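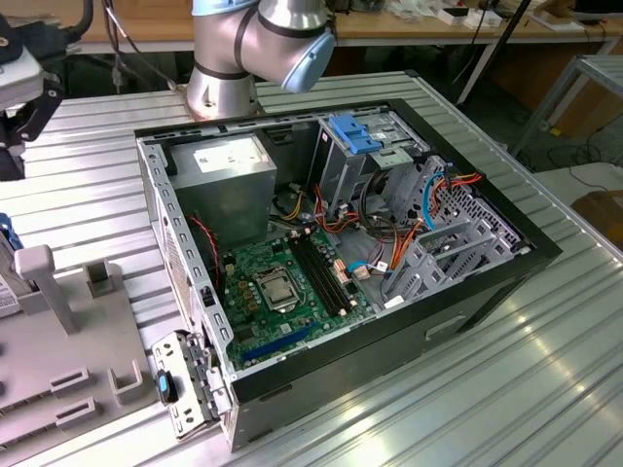 Home Code Data Issues Contact

Flileck: PC disassembly episodes, with re-scored results

README

Flileck is a set of 400 teleoperated and policy-run episodes of a single robot arm working on the inside of opened desktop computers. The tasks are memory removal, connector unplugging and cable clearing. The episodes were recorded to test Nurero, a method that claims to recover from failed grasps without extra training data. After going through the logs again, I think the claim is weaker than our first write-up made it sound, and this card tries to say where.

If you only want the files, skip to "Layout". If you plan to cite the success rate, please read the next section first.

What was claimed

Nurero watches its own grasp attempts, labels the bad ones, and picks a new approach direction before trying again. The first report said it beat the Kovács baseline by 15 percentage points on connector unplugging. That number was computed correctly from the labels we had. I no longer trust the labels.

An episode was marked a success if the gripper ended up closed and above the case. That rule doesn't check whether a connector came out of its header. It also doesn't check which connector. With a bundle of wires crossing the board, the arm can grab a fan lead, lift it a little, and score a point. Ildikó Simon noticed this on a Saturday while looking for clips for a talk, and she then re-scored the whole unplugging split by hand.

What was left after re-scoring

- Connector unplugging: the gap over Kovács drops from 15 points to 5. With the number of trials we have, I wouldn't bet on the sign.
- Memory removal: Nurero still does better. The clips have to be opened first, so a false success is harder to get.
- Cable clearing: no usable result. Two people scoring the same episode disagreed too often on what "clear" means. We publish the episodes and no score.

The retry behavior is real in the sense that the arm does retry. Whether it chooses a better direction or just a different one is an open question. A random-direction retry was never run as a control. It should have been, and it is the first thing I would ask for as a reviewer.

Known problems

1. The computers are all towers lying on their side with the panel off. Anyone hoping for results on laptops, small form factor machines or a case that is still closed will find nothing useful.
2. Cables were pushed back into place between episodes by whoever was running the session. Nobody wrote down how. Some operators were tidier than others, and the tidier sessions have higher scores for both methods.
3. Kovács was tuned for one afternoon. Nurero was tuned for most of October. I don't think this is a fair comparison, and the paper draft doesn't mention it.
4. In 40 episodes the force log starts late. They are listed in late_force.txt. Don't use them for anything contact related.
5. The policy was trained and tested on the same bench. A change in lighting or case color might break it. We haven't tried.

Layout

episodes/ has one folder per run, with video, joint states, gripper state and force
labels_v1/ has the original automatic labels, kept so that the first result can be reproduced
labels_v2/ has the hand labels for unplugging and memory removal
splits/ has the train and test lists
late_force.txt is described under item 4

The Lernico loader reads all of this, but it defaults to labels_v1. Pass the labels option explicitly or you will get the old numbers back.

Suggested use

Good for: training failure detectors, studying how people label contact tasks, checking a success rule against hand labels.

Not good for: ranking methods. We tried, see above.

Requests for a larger test set come up often in the issues. More episodes under the same protocol would only make the wrong number more precise. If someone wants to contribute, a second bench and a written reset procedure would help far more.

Open an issue if you disagree with a hand label. Give the episode folder and the time in the video.

3 comments 15 shares

Contact: Flileck maintainers, through the issue page | Back to top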